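I caught up with Frida Hedegaard on a Sunday, 1/21/18, in the back of the Sandholm bakery, where she'd already been on her feet since four. She poured me coffee before I'd sat down (bless her!) and went straight back to shaping rye.

"My starter is older than my daughter," she told me. "I got it in a jam jar from Kári Vídalín, and I killed half of it on the bus home." The other half is still going — it raises 185 loaves every weekday.

I asked if she ever gets bored of bread. She laughed at me. "Of rolls, sure. I hate rolls. But rye is moody, you have to listen to it."

She tried selling at the Ostenano market last May and came home with most of a van still full. "Everybody wanted white bread. I ate toast for a month!" These days she mills some of her own flour, and she let me stick my hand in the bag. It smelled like hay and nuts, and I got it all over my notebook.

Marble countertops came up too, which she loves for cool dough and hates for lemon juice.

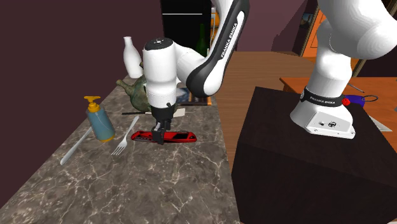
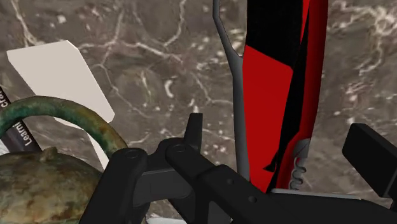
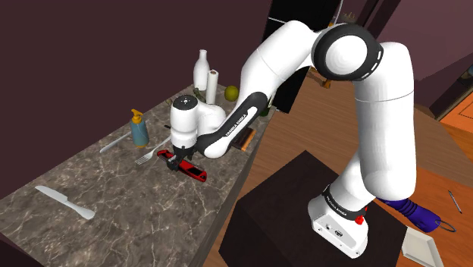 So how often should a beginner feed a rye starter?

"Once a day if it lives on the counter, once a week if it's in the fridge," Frida said.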